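Fórum Bancada Norte > Futebol > Mercado e plantel

Tópico: Kasten de volta aos treinos?

leanne_fairclough escreveu:
Boa tarde a todos! Contaram-me hoje que o Torben Kasten pediu para fazer a pré-época connosco, à experiência, e que o mister do Goston disse que sim. Fiquei tão contente que vim logo a correr abrir o tópico (perdoem o entusiasmo, tenho um fraquinho por extremos à antiga).

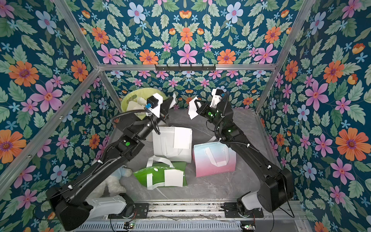
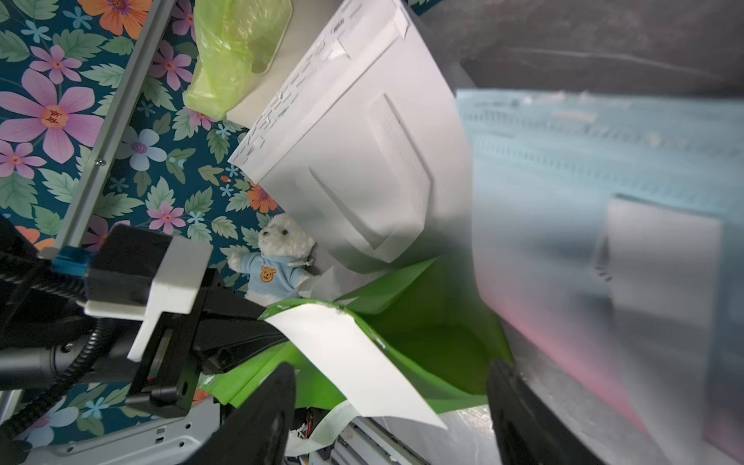
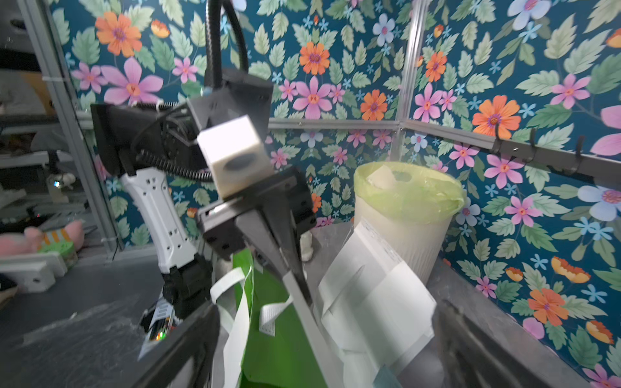 Ele saiu para o Treloar em maio, fez lá 27 jogos e marcou 6 golos, e para mim ainda tem muito para dar. O que acham?

wragg_866 escreveu:
Leanne, gosto muito do teu otimismo, mas discordo. O rapaz esteve parado três meses com o joelho e temos dois miúdos para aquela ala. Se ele assina, um deles vai para o banco, e depois lá se vai embora como foi o outro.

Denise F. escreveu:
Ó Dennis, treinar à experiência não é assinar! Deixa o moço correr um bocadinho, que mal faz? E os miúdos até aprendem com ele.

wragg_866 escreveu:
Pois, disseram o mesmo do guarda-redes do Reltier e ficou cá com contrato de três anos...

rowbotham escreveu:
Essa foi boa, já nem me lembrava dele. Alguém sabe se o treino das 18h é à porta aberta? Gostava de levar o meu pai.

leanne_fairclough escreveu:
É sim, Darren, entrada pelo portão de trás. Eu guardo-vos lugar!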